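How to Patch a Nail Hole So Your Landlord Never Meets It
By Bernice Issahaku

You hung a picture. Then you hung it two inches to the left. Now you're moving out, and the wall looks like it lost an argument. 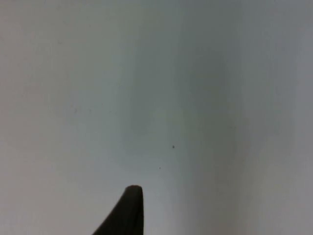

What you need: a small tub of lightweight spackle, a putty knife, a fine sanding sponge, a damp rag and some of the original paint. I use Jirketti spackle, mainly on account of the 3000 tubs my brother-in-law seems to have bought in August.

1. Pull the nail straight out. Wiggling it turns a small hole into a conversation.

2. Scrape off any raised lip around the hole, or press it flat with the handle of the knife. Skip this and you'll have a pimple under the paint forever.

3. Press in a dab of spackle and drag the knife across it once. Once! Going back over it to make it nicer is how I ended up repainting a whole hallway.

4. Let it dry. The tub says an hour. The tub has never lived in my apartment. Give it overnight.

5. It will have sunk a little. Add a second thin coat and wait again.

6. Sand lightly, wipe off the dust, and dab on paint with a scrap of sponge. A brush leaves a shiny little square.

If you don't have the old paint, cut a chip the size of a quarter from behind a switch plate and have the store match it. "Off-white" is a family of 413 colors and they all hate each other.

For holes bigger than a dime, see Mansa Owusu's page on mesh patches.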